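Unit 7. Tolerances and Fits

Terms. The basic size is the size from which limits are assigned. Tolerance is the difference between the upper and lower limits. Allowance is the intended difference between mating parts at maximum material condition.

Three classes of fit are used in this course:
Clearance: the hole is always larger than the shaft.
Transition: either clearance or interference may result, depending on the parts drawn.
Interference: the shaft is always larger than the hole.

Hole basis is preferred where holes are cut with fixed-size reamers. The shaft is then ground to suit. Use shaft basis when bar stock is bought to size.

Stack-up. In worst-case analysis, tolerances add directly. In the root-sum-square method, take the square root of the summed squares. RSS assumes independent dimensions and centered processes. Do not apply it to the Vostia bracket, whose two bores are cut in one setup.

Profiled inserts, such as a block in a foam pocket, are toleranced by profile of a surface.
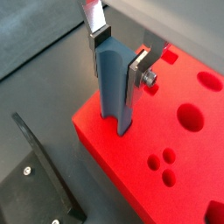
State the datums before the profile value. A profile callout without datums controls form and size only; location is left open.

Problem set: Pristell housing, sheet 116. Compute maximum and minimum clearance for each bore. Show units.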